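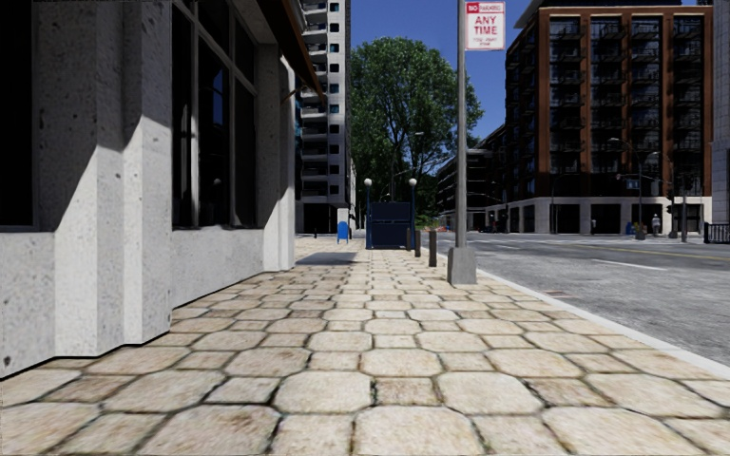 Thread on joint sand, jointing mortar and why so much block paving fails at the joints long before the units wear out. Most of what gets reported to a city as "bad paving" is a joint problem. Look at the stains on these cream and tan pavers: a surface stain is a cleaning issue and says very little about whether the paving is sound. The dark line between the units is where an inspection should start.

Two families of construction, and they do not mix. Unbound: units on a sand bed over compacted aggregate, joints filled with dry sand. Bound: units on a mortar bed over a concrete slab, joints filled with mortar. Unbound is meant to move a little. Bound is meant not to move at all.

The usual failure comes from a hybrid. Somebody points mortar into the joints of an unbound pavement to stop weeds. The bed still flexes, the mortar does not. It cracks at the edges of the unit, water goes down the crack, the bedding sand washes sideways, and the unit starts to rock.

Unbound joints carry load. Sand packed tight between two units transfers vertical force by friction, so a wheel on one unit is shared by its neighbors. Drop the sand level far enough and each unit works alone. Ruts follow. 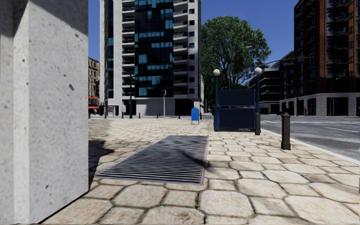
Octagonals with small squarish infill. Plenty of joint to look after.

Pattern matters more than catalogs admit. A large unit with a small one tucked beside it gives you two very different bearing areas on the same bed. The small one is always the first to tip. If you have an hour for inspection, spend it on the small units.

Numbers from the Londier trial, which I helped log. Test bay of 600 units, plain kiln-dried sand on one half, Grevo stabilized sand on the other. After 22 months the plain half needed topping up 4 times. The stabilized half needed one top-up, along the edge restraint.

Caveat: the stabilized sand was fussy to place. Any dust left on the surface before wetting set as a haze, and the haze took a hot-water wash to shift. The crew disliked it. I would still specify it on a slope.

Sweeping. Mechanical sweepers with suction are hard on fresh joints. We asked the contractor (Özkan) to keep suction off for the first 90 days and use brushes only. They did, apart from one Friday early shift, and you could follow the route of the machine by the missing sand.

Green in a joint is usually moss or algae. It means the joint stays damp. Shade, poor fall or a clogged joint will each do it. Scraping it out without refilling leaves you with a shallower joint that holds more water than the one you started with.

Pressure washing: fan nozzle, low angle, across the joint line and never along it. Let everything dry before resanding. Damp sand bridges at the top of the joint and leaves a void underneath — it looks full until the first heavy rain.

Edge restraint gets one post because I could write forty. If the curb moves outward, every joint behind it opens slightly. You can refill them each June for as long as you like. Fix the curb. 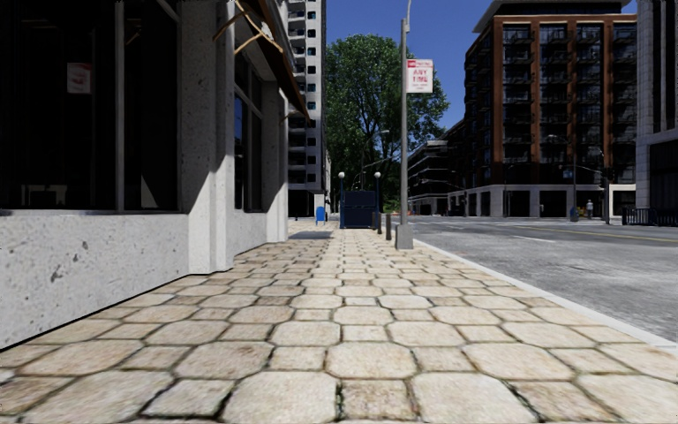

Orhun Uçar replies that on the Trotero job they had the opposite problem, joints too tight to accept sand at all, and the units spalled along the arrises inside a year. He asks what minimum I would hold a contractor to.

Fair point, I skipped that. Units butted hard together chip at the edges as soon as they rotate under load. For machine-made units I want spacer nibs and a gap I can get a thin feeler blade into everywhere. For natural stone, size the joint to the worst unit on the pallet and accept that the rest will look wide.

Ayten Erdem has the resanding log template if anyone wants it. It records joint depth before and after, sand grade, and weather on the day. Next thread is bedding sand grading and what too many fines do to drainage.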